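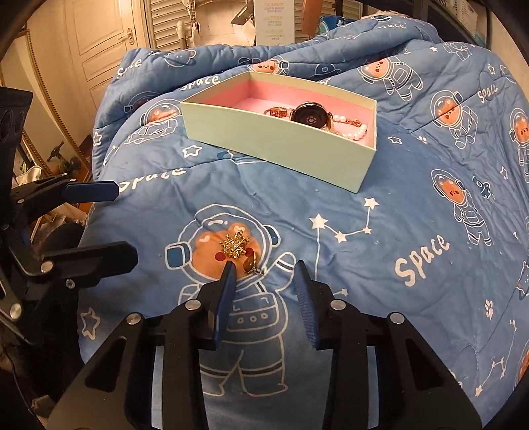 A watch on a pearl-bead strap with a small rose-gold charm in a gift box. Presents of every sort are the subject of Uvover's new exhibition.

Print this page | Email this page

PRESS RELEASE

June 2025

The present in the back of the drawer: Uvover opens its biggest exhibition yet at Flollov Hall, Rerano

Uvover, the museum of everyday life, is throwing open the doors of Flollov Hall for The Things We Were Given, a free exhibition about presents and what becomes of them. It fills five rooms, two staircases and a good part of the café, and it's made almost entirely from stories and objects sent in by the public.

When the museum asked people to write in about a present they had kept, it hoped for enough replies to fill a single wall. By the time the call closed in May, 1,674 letters, postcards, voice messages and parcels had arrived in Rerano. They tell of christening mugs and bicycle bells, of a tin of buttons that crossed the world twice, of jumpers never worn and books never finished, and of a single left-handed oven glove given by a mother-in-law who had only ever made the one. Many came with photographs. A good number came with apologies for handwriting that was, in almost every case, lovely.

"I opened the first envelope at my desk with a cup of tea and by the third one I'd let the tea go cold," said Ryota Kudo, curator of the exhibition. "I had expected people to write about grand presents – and some did – but again and again it was something small. A torch. A comb. A bag of daffodil bulbs handed over a fence. People could tell you what the weather was doing when they were given it, and who was standing in the doorway. We had planned a neat little show and we had to go back and ask for the rest of the building!"

What visitors will find

The exhibition begins with the wrapping. The first room is given over to paper, string, ribbon, boxes and tags, and it's a room you could happily lose an hour in. There is brown paper ironed flat and used for twenty Christmases running, with every family member's name crossed out in turn. There are hat boxes, shoe boxes and matchboxes, and a long glass case of gift tags arranged by what they say, from the very short ("Jim") to one that carries on down the back and on to a second tag tied behind it. Paper maker Higuchi has lent sheets from its own pattern books for the walls, including holly designs that were drawn by hand and never printed for sale.

From there, visitors move into The Giving. This room looks at the moment itself and all the funny customs around it: who goes first, whether you shake the parcel, whether the paper is torn off or carefully unpicked. Benches around the edge have listening posts where you can hear people describe presents they were given as children. The recordings have been left just as they came in, kettles and barking dogs included, and they are a joy.

The third room, The Wrong Size, is likely to be the noisiest. It celebrates the presents that missed. There are two identical fondue sets given to the same couple by two different aunts, a scarf so long that it has had to be hung from the balcony, and a jigsaw of a cathedral that turned out to contain half of a different cathedral. The people who sent these in have written their own labels, and the museum has barely touched them. Visitors are asked to add their own stories on luggage labels, which will be pinned up week by week until the wall is full.

Things grow quieter after that. The Long Keeping is a dimly lit room about presents that have outlasted the people who gave them. Objects sit on plain shelves with a good deal of space between them, and there are chairs, because the museum's test visitors asked for chairs. Many of the pieces here are things that were made to be used daily: watches, penknives, purses, a rolling pin, a pair of gardening shears sharpened so often that the blades have become thin as reeds. One letter, printed in full beside a plain kitchen timer, describes three sisters who have passed it between their houses every spring. Visitors who would like to skip this room can do so easily, and the way round is clearly signed.

The last room is a workshop. Every day that the hall is open there will be paper, glue, stamps and thread on the big table, and anyone of any age can sit down and make something to give away. Nothing made in the workshop may be kept by the person who made it – that's the only rule. A shelf by the exit is there for anyone who wants to leave theirs for a stranger, and anyone who would like one is welcome to take it.

A museum about ordinary things

Uvover began as a collection of household objects in a former seed merchant's shop and has stayed true to that start. Its store holds washing-up brushes, bus tickets, lampshades and school satchels, all of them looked after with the same care another museum might give to silver. The Things We Were Given is the first time it has borrowed so much from people's homes, and the staff have learned a great deal in the process.

Each lender was asked the same four questions: what is it, who gave it to you, where does it live now, and what would you do if you lost it? The answers to the last of these have been gathered into a small book, which will be on sale in the shop and can be read for nothing in the café. It makes surprisingly cheerful reading. A great many lenders said they would be upset for a day or two and then carry on telling the story anyway.

"The objects are wonderful, and I'm so grateful that people trusted us with them," said Ryota Kudo. "But what I keep thinking about is how well people remember the giver's face. You ask about a teapot and you hear about a grandfather walking up a hill with a teapot under his coat. We've tried to leave room for all of that. If you come out of the hall and ring somebody up, I'll be delighted."

The museum has kept the words on the walls short and the print large. Each room has a family trail drawn by local illustrators, with flaps to lift and drawers to open, and there are handling boxes throughout so that nobody has to go home with itchy fingers. Recordings come with full transcripts, and the whole route is step-free apart from the staircase displays, which are repeated at ground level beside the lift.

Schools and groups

Uvover has put aside 3,000 free places for school parties on the guided sessions in the workshop, and bookings are open now. Sessions are aimed at primary and early secondary classes and look at how gifts are marked in different families and at different times of the year. Teachers can ask for a loan box to use in the classroom beforehand. It holds wrapped parcels of many weights and sounds, and the guessing game that goes with it has already proved a great hit with the museum's own office, where it was meant to be tested for ten minutes and took up most of an afternoon.

Community groups, care homes and lunch clubs are warmly invited too. A smaller version of the display, with its own trunk of objects to pass around, will travel to anyone in the Rerano area who finds it hard to get to the hall. Groups who book the trunk are welcome to add a story of their own before it moves on.

Evenings and talks

The hall will stay open late on selected evenings, with soup and bread in the café and a run of informal talks. Subjects include how to write a thank-you letter worth keeping, the secret life of ribbon, how to look after an old watch or clock at home, and the pleasures and dangers of giving somebody a pet plant. There will be a mending night, with menders on hand to look at well-loved presents that have seen better days. They can't promise to fix everything, but they will always have a look, and they're very good company.

A wrapping contest rounds off the season. Entrants will be given an awkward object on the night – the museum is keeping quiet about which – along with one sheet of Higuchi paper and a length of string. Sticky tape is strictly forbidden.

Visiting

The Things We Were Given is at Flollov Hall, Rerano. Entry is free and there is no need to book for the main exhibition. Tickets for talks, the mending night and the wrapping contest can be reserved at the front desk. The café serves hot food at lunchtime and cake for as long as it lasts. Dogs are welcome in the courtyard, where there are water bowls and shade.

Notes to editors

Ryota Kudo is available for interview and is happy to show journalists round the exhibition before opening hours. Photographs of selected objects, along with a number of the letters, can be supplied on request. Some lenders have asked not to be named, and editors are kindly asked to use only the names given on the labels.

The book that goes with the exhibition is published by Uvover and printed on Higuchi paper. Review copies are available from the press desk at Flollov Hall.

Ends

Print this page | Email this page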